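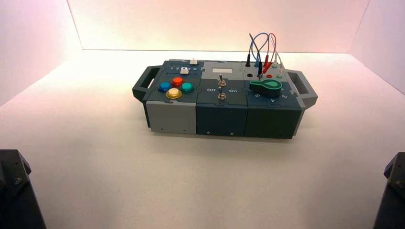

Figure 14. Three-module unit with carrying handles at both ends.

Section 4: Placing the Rullby unit

1. Choose a flat, level tabletop.
2. Lift the unit by both handles. Do not carry it by one handle.
3. Leave 40 mm clear on each side.
4. Set all sliders to their lowest mark before connecting power.

Caution: Do not pull joined modules apart while the power is on.

Note: Clean the top panels with a dry cloth. For spare handles, order part 78 from Rostmont.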